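Brovo Kitchen Set is a collection of tabletop episodes recorded by remote control for training robot arm policies. An operator guides the arm through each task while a wrist camera and an overhead camera record. Questions go to Tomoyo Noguchi, who maintains the set.

## Contents

- 2458 episodes, of which 1496 have been reviewed by a second person
- 29 task prompts, each stored as one plain sentence
- 3 operators, listed by number only

## Camera views

**Wrist.** The wrist view moves with the arm and is subject to motion blur. Glare on perforated metal can be strong between the fingers – users who filter on sharpness should set the threshold with care.

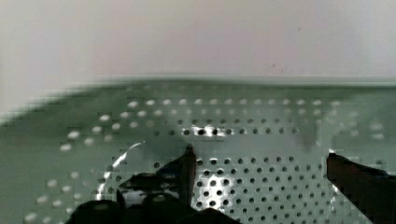
**Overhead.** The overhead view covers the white tabletop, including the light green colander, the plate with the ketchup bottle, the cup and the toaster oven. Small food items, such as the two toy strawberries, are named in the prompt when they are part of the task. 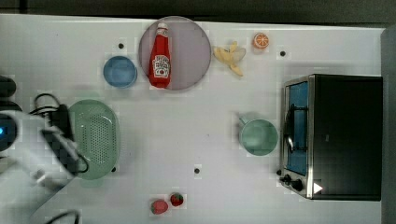

## Known limits

Episodes in which the operator paused or corrected a grasp are kept and carry the flag `corrected`. Lighting was not held constant between sessions. Reviewers did not grade the speed of a demonstration.

## Maintenance

Review rules were written by Bogdan Wieczorek. Errors in prompts or flags should be reported with the episode number.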